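How My Robotics Club Teaches a Robot to Pick Up Socks

Hi! My name is Gyu-bin Oh and I help run the after-school robotics club at Trellham. Kids in the younger grades keep stopping me in the hallway to ask what we do in there all afternoon, so I said I'd write it down. Grab a snack. I get a little carried away when I talk about this stuff.

Our project this year is called Gania. Gania is going to be a robot arm that tidies a bedroom. Not a whole bedroom, okay? We're starting with small soft things, like socks and washcloths and those stretchy headbands that end up under the bed. Our team picked that job in September after a very long argument. (I wanted a robot that makes toast. I lost.)

So why is a sock hard?

Think about a wooden block. You grab it, and it stays a block. Now think about a sock. You grab it and it flops. You put it down and it's a totally different shape than before. Your brain has had years of practice with floppy things, so you don't even notice how clever your hands are being. A robot starts with zero practice. If you want it to pick up a sock, you have two choices.

The first choice is to write instructions for everything. Move left. Go down. Close fingers. Go up. That works great if the sock is always in the same spot and always folded the same way. We tried it last year with a beanbag, and as soon as somebody bumped the table, the arm grabbed a big handful of air!

The second choice is to show the robot what to do, again and again, and let a computer look for the patterns. This is called learning from demonstration. A demonstration is just a fancy word for "watch me do it." It's how you learned to tie your shoes, probably. Somebody's hands did it first and you copied them.

But your hands and a robot's hands don't match. You have five fingers and a thumb that bends all over the place (okay, four fingers and a thumb, my sister says I have to fix that). Gania will have two straight fingers that open and close. If I show Gania how I pick up a sock with my own hand, it's a bit like a bird trying to teach you to fly. Nice lesson, wrong arms.

That's why we use a gripper you can hold. You carry it around yourself, so your arm does the moving, but the gripper's two fingers do the pinching. Now the lesson fits the robot, because the robot is going to have the same kind of fingers.

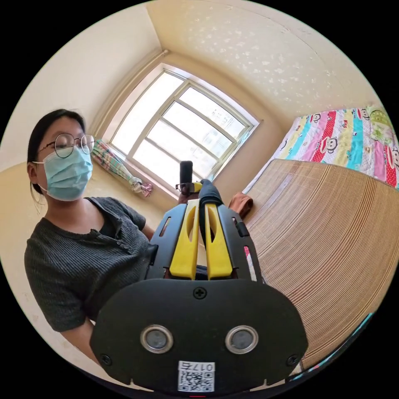 The first time you try it, you feel super clumsy. It's like eating noodles with somebody else's chopsticks. You have to come in slowly, line up both fingers, squeeze, lift, move, and let go. One full try, from start to finish, is called an episode. I like that word because it sounds like a TV show, only every episode is about laundry.

Our goal was 100 episodes before winter break. Then everybody got kind of competitive about it and now we have 448. Not all of them are good! We threw out 31 because the person holding the gripper got distracted in the middle, and one of those was me, because a dog walked in.

Here's something that surprised me. You don't want all your episodes to look the same. I figured we should find the perfect sock spot and do it perfectly every time. Our coach asked me what would happen if Gania only ever saw one sock on one desk in one room. Well, it would get really good at that desk and be lost everywhere else! So we mix it up. Different rooms, bright days and gloomy days, things on the floor, things on a bed, things bunched up and things lying flat. The robot needs to see lots of kinds of messy.

After we record, we do the boring part, which is labeling. We go through each episode and type what the person was trying to do, like "pick up headband" or "put washcloth in bin." Please don't skip this if you ever try it. In our first batch we mixed up two labels and the practice program in the computer kept trying to put the bin in the washcloth. We laughed so hard we had to go outside.

Next comes training. The computer goes over the episodes again and again and makes guesses about how the fingers should move. Each time it compares its guess with what we did, and it changes itself a tiny bit to be closer. It takes nearly 26 hours on the club computer, so we start it, tape a big DO NOT TURN OFF sign on the front, and go home.

In the spring we're taking Gania to the Venby student robot day. Each team gets a table and a pile of stuff to sort, and you don't know what's in the pile until you get there. I'm hoping for socks. I'm worried about shoelaces.

If you want to join, you don't need to know any coding. You need to be patient and okay with doing the same thing a lot of times. You can even practice at home tonight: take two wooden spoons, one in each hand, and try to pick up a sock and drop it in a bowl. Then try it with a wet one. Come tell me how it went, I'm in the club room most days until 5:00.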